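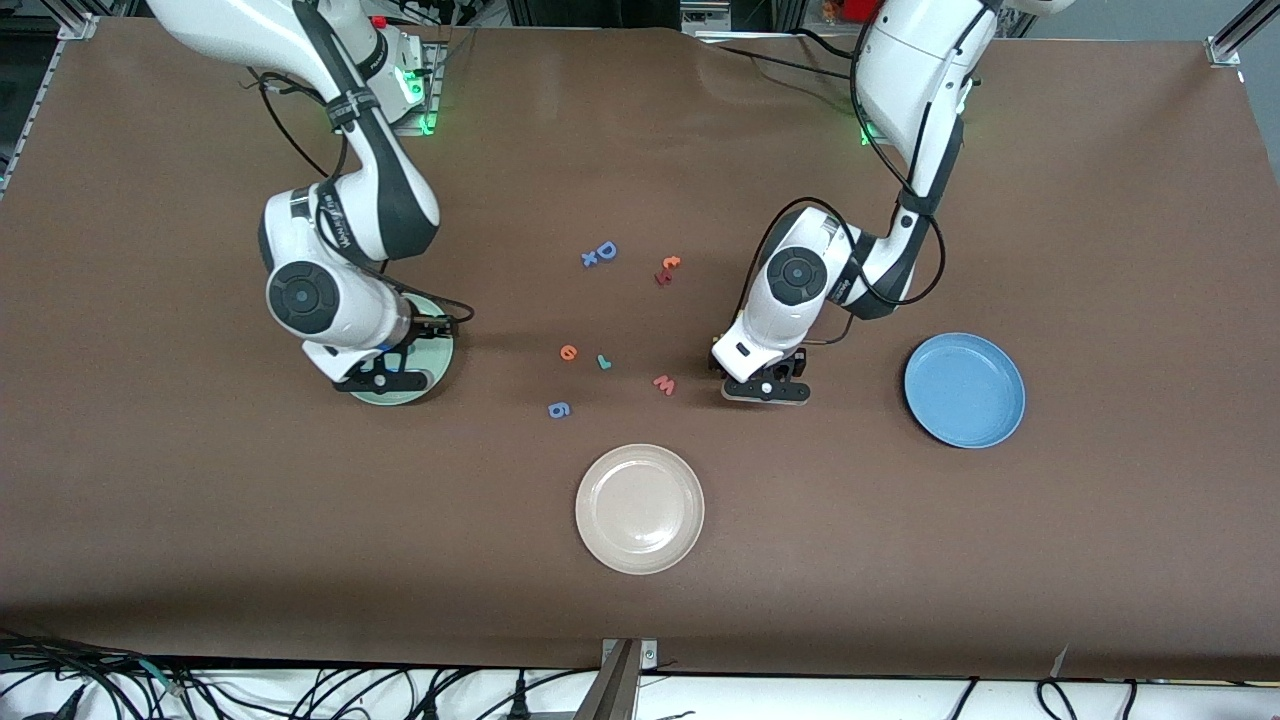 Session 6: Looking after the jump helmet and the altimeter

Notes by Karabo Steyn, Omden parachute course, 2/25/18

In the last session we spoke about the container and the harness. Now we take the small equipment, which students often forget until the morning of the jump.

Helmet. Check the shell inside and outside with your fingers as well as with your eyes. A crack under the padding is easy to miss. Close the chin strap and pull it hard. If the buckle slips, the helmet stays on the ground. Padding can be washed by hand with mild soap, and it must dry in the shade, never on a heater.

Altimeter. Set it to zero on the ground at the place where you will land. If you travel to another field, set it again. At Elness the landing area lies 400 feet higher than our own, and two students in December forgot this. Compare your reading with your instructor's during the climb. A needle that sticks must be reported to Petronella Nkosi before the next load.
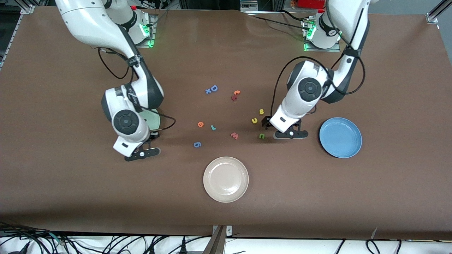 Foam letters and numbers with two plates on a brown surface.

Gloves and goggles. Gloves should be thin enough to feel the handles. Try each handle on the training harness while wearing them. Goggles with deep scratches are replaced by the school.

Homework: read page 27 of the course book and write down the seven checks in your own words. Bring the paper to Gert Makhubela.

Related notes
Session 5: Container and harness
Session 7: Reading the wind at the landing area

We use cookies to remember your settings. Accept / Read more
Omden parachute course | Contact | Back to top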